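Folding T-shirts on a covered table: cloth slips and creases transfer

Posted in Laundry and Linen, Custalach Household Help

I fold everything on a big table next to the washing machine. The table has a sage-green cloth over it. Jeans are no trouble. They fold in half, then in thirds, and stay where they are put. Cotton T-shirts are the problem. When I pull the near corners to straighten the hem, the cloth underneath moves with the shirt, and I end up with diagonal creases in both.

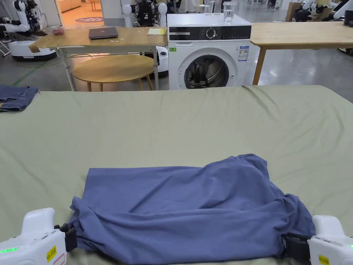 I have tried folding on the bare tabletop, but light cotton slides too easily on it and the sleeves will not stay tucked. Shirts are washed at a 300 spin less than the maximum and dried on a rack. I would like a method that gives the same width each time, as the shelf is 310 mm deep. Is the cloth the fault, or the order of folding?

Last edited Tuesday

2 replies, sorted by oldest

Both, in my view. A loose cover will always travel when you pull towards yourself. Fix it on the far side first, with table clamps or elastic straps underneath, and leave the near side free so that it can be smoothed between items.

As for the order, do not pull by the hem corners alone. Lay the shirt face down, hold it at one shoulder and the hem directly below, and lift it clear of the table. Let it hang for a second, then lower it. The weight of the cotton takes out most of the wrinkles and the cloth is not dragged.
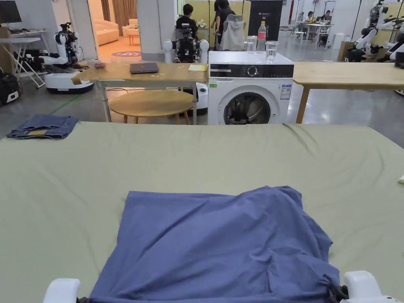 Graciela Montecinos

Adding to the above from the Mostyn linen room, where we fold on padded tables. Cut a piece of stiff card to 230 by 300 mm and place it below the collar. Fold each side over the card, sleeves back on themselves, then bring the hem up and slide the card out. The finished width is 230 mm and the length fits your shelf with 10 mm to spare.

Padding under the cloth helps with grip but holds creases of its own. Smooth it outwards from the middle before each batch. Towels can be shaken out and folded without the card. Fold a towel lengthways first, or the edges will not line up.
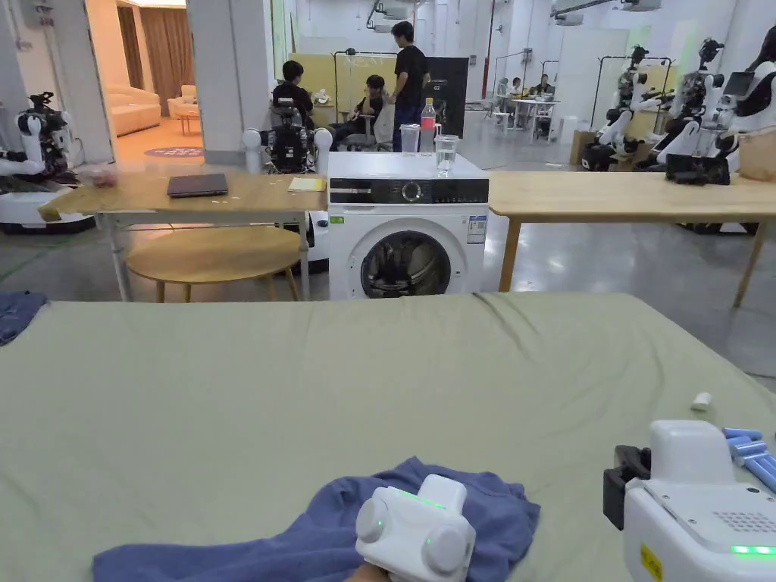
Privville asks whether the card is any use for children's sizes. It is, but cut a second one. A narrow shirt on the wide card leaves no side to fold over, and the sleeves end up doing all the work. Keep denim in a separate stack, as it is heavy enough to press marks into thin cotton. 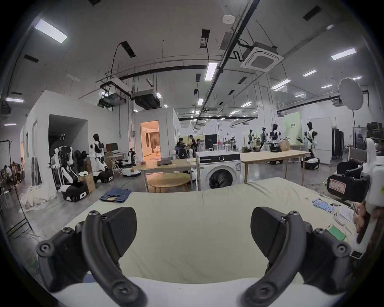 Folded jeans at the side, washing machine beyond.

Tenelness

just roll them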